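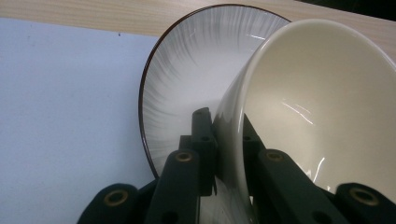 갈색 테두리에 회색 붓 자국이 퍼지는 흰 접시

안녕하세요, 동네 요리 교실 네시손(Nesison)을 꾸리고 있는 마르가리다 피녜이루(Margarida Pinheiro)예요! 포르투갈 브라간사에서 나고 자랐고요, 할머니 부엌에서 밤 껍질 까던 게 제 첫 요리 수업이었어요. 브라간사는 겨울이 길어서 다들 부엌에 모여 앉아 있거든요. 그때 배운 수프를 아직도 첫 시간에 끓입니다.

교실은 페르난다 코레이아(Fernanda Correia)랑 둘이서 시작했어요. 페르난다는 빵, 저는 국물과 조림 담당이에요. 재작년 10월에는 시민 샤바지(Simin Shahbazi)가 합류해서 이란 가정식 반도 생겼답니다. 시민의 사프란 밥은 누룽지 때문에 매번 작은 쟁탈전이 벌어져요(저도 안 빠져요).

수업은 한 번에 90분이고, 한 반은 네 명까지만 받아요. 더 받아 달라는 말씀도 종종 듣는데 화구가 네 개뿐이라 어쩔 수가 없네요. 만든 음식은 그릇에 제대로 담아서 같이 앉아 먹고 헤어집니다. 저는 이 시간이 제일 좋아요! 요리 얘기로 시작해서 꼭 애들 얘기, 이사 얘기로 흘러가더라고요.

칼을 처음 잡아 보는 분도 괜찮아요. 앞치마는 교실에 있으니 편한 신발만 신고 오세요. 못 드시는 재료가 있으면 신청할 때 꼭 적어 주시고요. 견과류는 거의 모든 반에서 쓰니까 알레르기가 있는 분은 먼저 전화로 상의해 주세요.

3개월 과정은 계절마다 새로 열어요. 봄 과정은 콩 요리와 생선 수프, 그리고 페르난다의 옥수수빵으로 짰어요. 한 번만 들어 보고 싶은 분은 토요일 오전 반으로 오시면 됩니다. 문의 글은 저희 셋이 돌아가며 읽는데, 수업 중에는 답이 좀 늦어요. 저녁에는 꼭 답장 드릴게요!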